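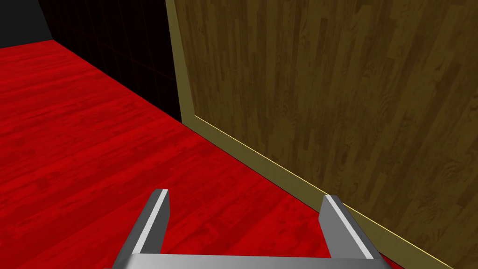 Computer rendering: gray two-finger gripper over a red floor.

Kofler Opens Fliditz, a Plain-Language Consent Form Library, to Every Trial Site

VARKACH, March 2, 2019 - I've been writing consent forms for clinical trials for most of my working life, and I'm going to say something a press release probably shouldn't: a lot of mine were awful. Long, gray, full of "hereinafter," and handed to people who had just been told they were sick. So I'm very happy (giddy, if you ask my desk mates) to share that Fliditz, our library of consent form wording in everyday English, is open as of this morning to any trial site that wants it, at no charge.

I'm Pirmin Lüthi, and I run the patient documents group at Kofler. We started Fliditz as a shared folder. Somebody would find a decent way to explain "randomized" or "placebo" and drop it in, and somebody else would fix the commas. The folder now holds 1357 passages, covering blood draws, scans, washout periods, what happens to your samples, who pays for parking, and the hard one, which is what we say when a study stops early and the drug was helping you.

Each passage has been read by people who have been in a trial themselves. We had around 300 readers in all, many of them through the clinic in Skusitz, and they did not go easy on us! One reader crossed out an entire page about insurance and wrote "so do I pay or not?" in the margin. We rewrote the page, and it now begins with the answer.

What do sites get? You search for a topic, pick the version that fits your study, and paste it into your own template. Every passage comes in a short and a longer form, with a note on which blanks you need to fill. Your ethics board still has to approve the finished form, same as always, and Fliditz doesn't replace that review or your legal team. Please don't skip them and tell them I said it was fine.

We're also looking for 14 sites to try the next piece, a set of phone scripts for coordinators who go over the form with a patient before the first visit. Small sites are very welcome, and so are sites that have never worked with Kofler. Sign-up closes at the end of March.

Spanish and German versions are on my list, though I can't give you a date yet. If you have a passage that works well with your patients, send it along and we'll credit your site.

About Kofler
Kofler prepares patient documents and training materials for clinical trials. The company is based in Varkach.

Press contact
Pirmin Lüthi, Patient Documents, Kofler, Varkach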